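Remote desktop very slow over home broadband

Posted by Matadlow, 15/05/2025

Hello all, I log in to my office Linux machine from home with Stastix Viewer, and since January every window takes an age to redraw. Typing is fine, it's menus and scrolling that crawl. Any ideas, please?

Giannakopoulos
Oh, I do sympathise, mine was just the same! Go into the display settings and drop the colours to 257 or whatever the lowest choice is, then turn off the desktop wallpaper (it gets sent over every time you move a window).

Nuline
try a cable 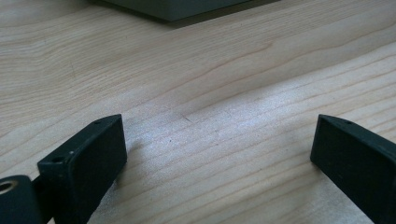 Does the sound need to be switched off as well?

Only if you never use it, as it takes very little of the line compared with the picture.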